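Chapter 6
Buying at Home, Buying Abroad: Tariffs, Quotas and Who Pays for Them

By the end of this chapter you should be able to:
– say what a tariff is and how it differs from a quota and a subsidy
– work out the price of an imported good before and after a tariff
– explain which groups gain and which groups lose when a tariff is brought in
– describe why a government might keep a tariff even when it raises prices

Key terms: import, export, tariff, quota, domestic producer, customs duty, retaliation, infant industry, rules of origin

6.1 A town with one large employer

Zolville is a town with a river port, a railway yard and a factory that makes bicycle frames. The factory belongs to a firm called Gulyás. For many years it sold most of its frames to shops within the country, and a smaller number to buyers across the border. Then a foreign maker, Hoder, began to sell frames in the same shops at a lower price.

The shops were pleased. A frame from Hoder cost them less, and they could pass part of the saving on to customers. Sales of bicycles went up. Gulyás, on the other hand, lost orders. In October it stopped its night shift, and 27 people were moved to shorter hours or left the firm.

Irén Fülöp, who had worked on the night shift, wrote to her member of parliament asking for a tax on foreign frames. Pranab Sultana, who ran a bicycle shop two streets from the factory, wrote to the same member of parliament asking that no such tax be brought in. Both letters were reasonable. Each writer described something that was really happening, and each asked for a policy that would help with it.

We shall return to these two letters several times in this chapter. As you read, try to decide which facts you would want to know before answering them.

6.2 What a tariff does

A tariff is a tax on goods that enter a country. It is also called a customs duty. The firm that brings the goods in pays the tax to the government, usually at the port or the border post. What happens next depends on the firm. It may add the whole tax to its selling price, or add only part of it and accept a smaller profit. In some cases the foreign maker agrees to lower its own price so as not to lose the order.

Suppose a frame arrives at the border with a price of 100 crowns, and the tariff is 14 per cent. The importer pays the maker 100 crowns and pays the government 14 crowns. If the whole tax is passed on, the frame now costs the shop 114 crowns, before transport and other costs are counted. A frame from Gulyás at 112 crowns, which could not compete before, is now the cheaper of the two.

Notice that the government has collected money only on the frames that still come in. If the tariff were so high that no foreign frames were bought at all, it would collect nothing. A tariff meant to raise money and a tariff meant to keep goods out are therefore set at different levels, and it is difficult for one tariff to do both jobs well.

Most of us meet imported goods every day without thinking about where they were made or what was paid on them at the border. Small, cheap items are as much a part of trade as ships full of grain. 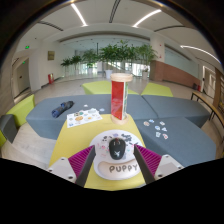
Figure 6.1 A computer mouse on a printed mouse pad.

Goods of this sort may contain parts from several countries, and customs officers need a way to decide which country a finished article comes from. The rules they use are called rules of origin, and they are treated in Section 6.5.

6.3 Quotas and subsidies

A quota limits the amount of a good that may be imported in a given period. When the limit has been reached, no more may come in, whatever price buyers are willing to pay. Like a tariff, a quota tends to raise the price at home. Unlike a tariff, it does not by itself bring the government any money. The extra money paid by buyers goes to whoever holds the right to import.

A subsidy is a payment by the government to a domestic producer. It lets the producer sell at a lower price, so that shoppers do not pay more at the till. They do pay, however, through their taxes. Supporters of subsidies say that the cost is at least easy to see, as it appears in the government's yearly budget. The cost of a tariff is spread over many small purchases and is seldom added up.

6.4 Gains and losses

In the Zolville case, a tariff on frames would help Gulyás and the people who work there. It would also help the firms that sell steel tube and paint to Gulyás. It would harm Hoder, the shops that stock its frames, and anyone who wants to buy a bicycle.

The two sides are not the same size. The workers are few, and each has a great deal to lose. The buyers are many, and each would lose only a little. Economists have long pointed out that small groups with much at stake are more likely to write letters, hold meetings and vote on a single question. This helps to explain why some tariffs last for decades.

There is one more group to think about. If Hoder's country answers with a tariff of its own, exporters at home will suffer, and they may work in quite different trades. This is called retaliation. Trakby, a jam maker in the next valley, sends 18 per cent of its output across the border. It had no part in the quarrel over bicycle frames – but its jam could easily be on the list.

Questions for discussion

1. Read the account of the two letters again. What would you ask Irén Fülöp before deciding on your answer? What would you ask Pranab Sultana?
2. A frame reaches the border at 150 crowns. Work out the price to the shop with a tariff of 24 per cent, if the importer passes on the whole tax. Work it out again if the importer passes on only half.
3. Why might a government prefer a tariff to a quota?
4. Find three articles at home that were made abroad. Is there a domestic producer of each?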